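Home | Kitchen | Storage | Reviews | Contact

Ronside Snack Bin, long size

I own 2 of these and resent only one. It's a clear plastic tray with ribbed walls, for people whose snacks need an address.

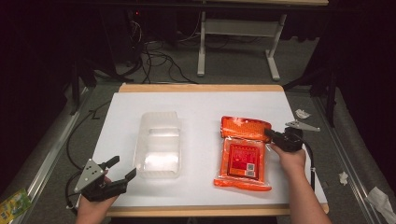 Build

Rounded corners, a tall scalloped back, a low front. The divider makes a small rear compartment, where I expect to lose 5 tea bags by November.

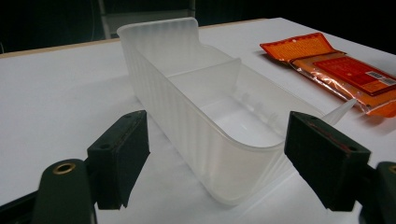

The Ronside, divider toward the back.

Capacity

An orange food bag stands up in it, well above the rim. Dela Abubakari prefers the Jalitz, but Dela owns a pantry.

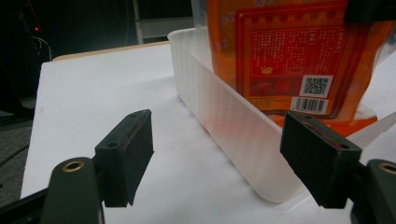
Orange bag, filed upright.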